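## Cable-sorting cell at Zitside stopped after gripper fault

The two-armed sorting cell at Zitside is out of normal use this April after one of its grippers failed to let go of a cable and carried on with its round as though all was well. No one was hurt, and the only thing broken was the cable itself, but the team has decided to take its time before the cell goes back to full duty, and I think most of us who pop in and out of that room will be glad of it.

The trouble came shortly before lunch. The cell had been picking lengths of cable off the table and laying them in the plastic baskets, a job it does well enough on most mornings. On this occasion a strand had slipped in behind the fingertip of one gripper. The fingers opened, the controller took that to mean the cable had dropped, and the arm set off for the next one with the first still trailing behind it. The far end was caught in a basket, the cable drew tight, and it snapped before the arm noticed the extra pull.

Hefin Morris was at the bench and pressed the stop button within a few seconds. He told me over a very welcome cup of tea that the arm was moving slowly and never came near him - but that he would have liked it to stop by itself, and it is hard to argue with that.

Slow-speed running with cables and baskets on the table: 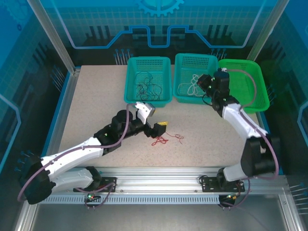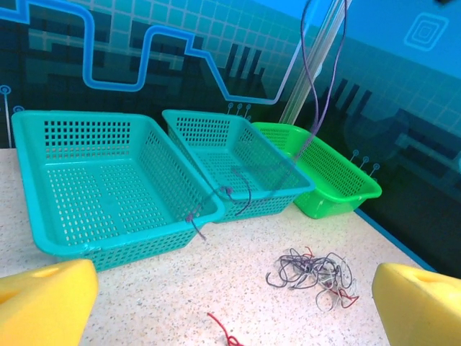
## What the checks have found so far

Ciarán Ní Bhriain has been leading the inquiry and has gone back through the log of the morning's work, which covers 400 picks. In 17 of them the gripper reported a clean release a little sooner than it should have done. All but one came right on their own, with the cable sliding free as the arm lifted away, and so no warning was ever raised. She is quite firm that the release check was too trusting: it asked whether the fingers had opened and never whether they were empty.

There was a second weakness, too. The limit on pulling force had been set for stiffer leads when the cell was first put together, and it had not been looked at again when the thinner cables came in. Retar, who look after the control software for us, have sent a new setting, and the arms now halt at a much lighter tug. They also wait a moment after each release and compare the load on the wrist with what it was before the pick.

Until further notice the cell will run at 30 per cent of its usual speed, with somebody standing by the stop button the whole time. Please keep outside the marked line on the floor while the arms are powered, even when they look to be resting - they can start again without much warning.

The team wants 800 picks in a row with no false release before the limit is lifted. If you have seen a gripper hold on to something it ought to have dropped, however small it seemed, Ciarán would be very pleased to hear from you.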